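I moved to Bernstead in February with 18 boxes, and most of them held kitchen things I had not used in years. The apartment has one short counter and two drawers, so I had to decide what I cook and what I only think I cook.

The answer was mostly bread, beans and eggs. I kept one heavy pot, one skillet, two knives and the scale. Everything else went to my sister in Astemthorpe or to the thrift store on the corner.

I was surprised by how much I had bought twice. I owned three graters – all of them dull. I also had a set of ramekins from my old place in Jerier, still taped up from the move before.

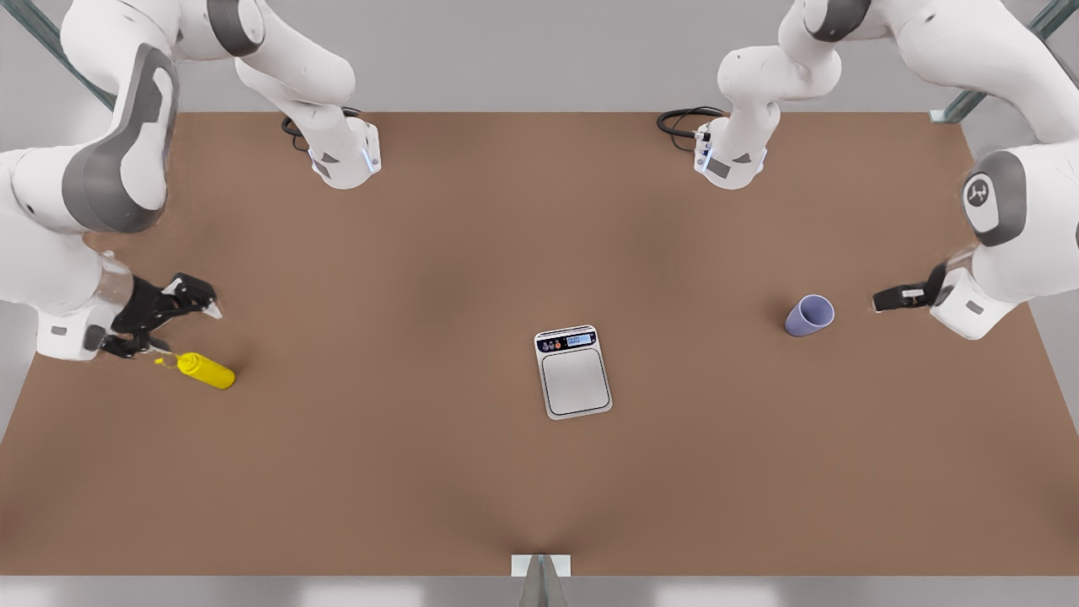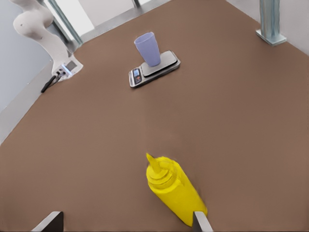 *Cristóvão Leitão*

Condiments were harder. I like mustard on almost anything, and I had got into the habit of opening a new one before the old one was finished. Now there is one shelf in the fridge door for all of it. If the shelf is full, I don't buy more.

Bread is still the main event. I use 899 grams of flour for two loaves, which fills my bowl right to the top, and I let the dough sit for 36 hours in the fridge. The oven runs hot on the left side, so I turn the loaves halfway through. My neighbor gets the second one.

Next I need to deal with the recipe binder. Half of it is clippings for cakes that need a stand mixer, and the mixer is in Astemthorpe now.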